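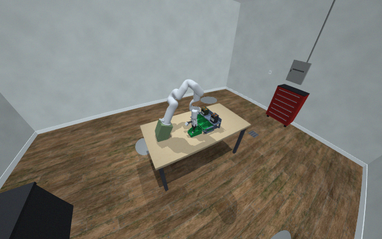 Support > Tables and desks > Cidora > Assembly and care

We use cookies to remember your language and region. Accept all | Manage settings

4. Putting the tabletop on the frame

Before you start this section, the frame must be complete as shown in section 3 and the frame screws only tightened by hand. Please have two persons for steps 2 to 4. The Cidora top is heavy and it can be damaged when it falls on a corner.

1. Put a blanket on the floor and lay the tabletop on it, with the good side down.

2. Lift the frame together and set it on the tabletop with the legs up. The plate with the letter C goes to the short side with the label.

3. Move the frame until the holes in the plates are over the holes in the wood. If one hole does not meet, loosen the screws of that leg by one turn and try again.

4. Put in the 16 short screws with their washers. Turn each one only until it touches the plate.

5. Tighten the screws across - first one corner, then the opposite corner. Use the key from bag 7. Do not use an electric screwdriver.

6. Now tighten the frame screws from section 3.

7. Turn the table over with two persons and put it on its legs. Do not roll it over one leg.

Caution: The long screws in bag 11 are for the wall bracket. If you use them for the top, they will come through the wood.

Note: If the table rocks, turn the foot under the leg which does not touch the floor. Each foot can be turned out by 10 mm. On an uneven floor this is usually enough.

4.1 First oil

The top is delivered without a finish. Oil it before the first use, also if you plan to use a cloth.

1. Remove the dust with a dry brush.

2. Put on a thin layer of Lustuso oil with a cotton cloth, along the grain.

3. Wait 16 minutes and wipe off all oil that is still on the surface.

4. Leave the table overnight, then repeat once.

Caution: Cloths with oil can start to burn by themselves. Spread them flat outside to dry, or keep them in water in a closed metal tin.

Missing parts: write to Lowri Gittins at the parts desk and give the number from the label under the top.

Manual version August 2021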